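Ticket: Wire sorting, policy stuck at low score on blue
Project: Cadalura
Status: open

OK so, picking this up from Rainer's note. The policy we trained on 1000 demos does fine with white and yellow, but on blue it grabs two strands at once and then just sort of hovers! I went back to the tangled heap in the middle of the table, three bins along the back, both arms free to pick. 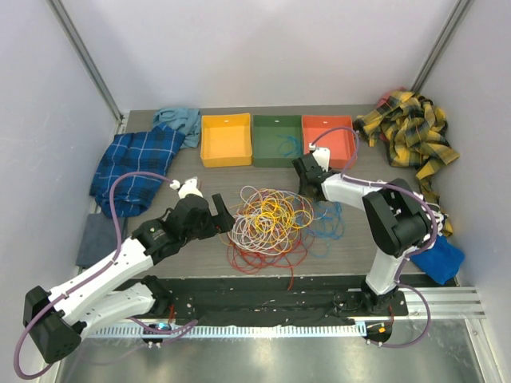

Jannik Kohlhase

My first guess was color confusion with the blue shirt on the left (same as the October runs), so I masked everything outside the heap and reran the eval. No change, 9 failed picks, same as before. I put the mask back to default.

Second guess is the action chunks. Sieglinde thinks they're too long for a strand that's still snagged, so the arm commits to the lift before it knows what it has. I like that idea a lot, and it fits the force logs – there's a bump right before every bad one. The green bin is the one to watch, since that's where blue goes.
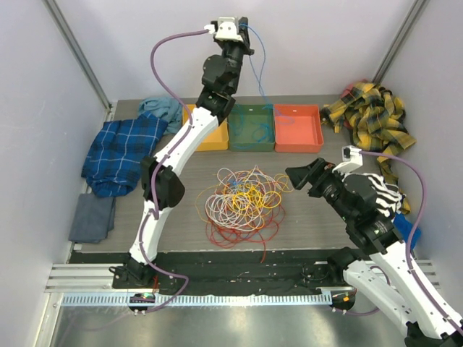

Next steps

1. Halve the chunk length and retrain on the same 1000 demos, nothing else touched.
2. If that helps, add the 600 blue-only demos from Orkasthorpe (Wolfram has the drive).
3. Send me the force logs for the left arm too, please, I only have the right.

Leaving this open till the retrain is in.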